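Rules for tidying a bed

I have been reading rulebooks again. Over the winter Thitima Ratanaporn sent me the handling rules that her group at Flallarar use for demonstration recording in people's homes, and asked whether I thought they were any good. She knows what I'm like. I think she wanted someone to be rude about them before the people at Torora were.

The document is 14 pages long. I'd say four of them are rules. The rest is scope, definitions, a page on who may change the definitions, and a diagram of a room that looks like no room I have ever slept in.

Let me start with the part I like. Rule one says the operator keeps both grippers in hand for the whole recording and never puts one down to move something with bare fingers. Good. Short, easy to check afterwards, and it deals with a real fault. I've watched far too many recordings where a stray hand nips in, straightens the awkward object and vanishes, and whoever trains on it is left with a hair clip that turned itself over. If I could keep one line of the whole thing it would be that one.

After that I start to grumble.

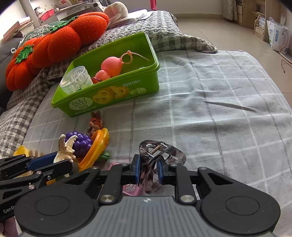
Rule four asks that objects be "representative of normal domestic use". I have no idea what this means and I don't believe the authors do either. Whose use? My own spare bed has had a bicycle pump and a colander on it for months. The Takagi guidance, which this rule was plainly copied from, at least had an appendix listing kinds of object: hard, soft, hinged, see-through, and so on. You could disagree with the list, and I did, at length, but you could hold a session up against it and say yes or no. Somebody cut the appendix and kept the sentence that pointed at it.

See-through things deserve a rule all to themselves. A tinted hair claw is a nasty little object. It has a spring and teeth, the light goes through it, and its outline changes depending on where you squeeze. The Flallarar rules treat it the same way as a wooden block. Grip at the "widest stable point", they say. On a claw clip the widest part may well be the part that moves, and if you squeeze the handles the other end opens. A new operator following the rule to the letter could do quite the wrong thing and pass the check.

I put this to Thitima and she said operators use their common sense. I'm sure they do. But then write down that they should, or write down what they do, and drop the bit about the widest stable point. A rule that is only safe when sensible people ignore it is a bad rule, however nicely it's numbered.

Rule seven is the one that made me put the kettle on. "The background shall be free of distracting items." In a home! The same document says on page 2 that the whole point of recording in homes is to get away from bare tables and clean walls. So which is it? If you clear the shelves, fold the blankets and send the soft toys to another room, you've built a laboratory with a duvet in it. I'd turn the rule upside down. Leave the room as you found it, and move only what is private or dangerous. Letters with names on, medicine, anything sharp within reach. That's a rule about people and it would be worth having. At the moment privacy gets a single line, tucked under "miscellaneous", after the bit about charging batteries.

Lamai Rattanakul, who used to check recordings for the Lustus project and has more patience than I do, thinks I'm being unfair here. Her view is that the rule was written by someone who'd had a run of recordings spoiled by a television left on, and they overdid it. That's probably right. Half of all rules are somebody's bad afternoon written in the passive voice. I'd still rather they had written "turn the television off".

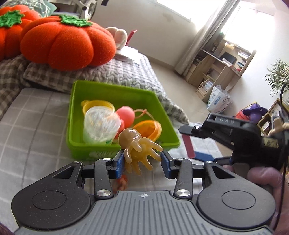 Then there is the matter of rubbery things, and dangling. Rule nine says an item must be "fully secured" before it's lifted. Fine for a box. A soft toy with arms is never fully secured, it sags and swings whatever you do, and how far it swings depends on where you pinched it. I would want the rule to talk about height and speed: lift it just clear of the bed, wait for it to settle, then travel. I would also want it to say what happens on a drop. As it stands a drop means the take is thrown away, and I think this is the worst idea in the document. Drops are useful. Keep them, mark them, and let the person training decide. Throw them all out and you end up with a machine that has never seen anything go wrong, and a spreadsheet that says your operators are perfect.

Which brings me to the numbers. The covering note says the rules were "validated" on 956 takes. I asked how. Each take was scored by a reviewer against the rules, and over 90 per cent passed. So the rules were tested by seeing whether people could follow them. That's worth knowing, I suppose, but it says nothing at all about whether the recordings were any better for it. For that you'd need a second batch made without the rules, and something trained on each. There was no second batch. I did ask.

There are also only two reviewers, and they weren't given the same takes, so we can't even say whether they'd agree with each other. Lamai says on Lustus they overlapped one take in ten and the arguments that followed did more for their guidance than any meeting.

I've sent Thitima my notes, which came to rather more than four pages. My main request was to cut the definitions, bring back the appendix and move privacy to the front. She has replied to say the diagram of the room is staying, as it took someone a week.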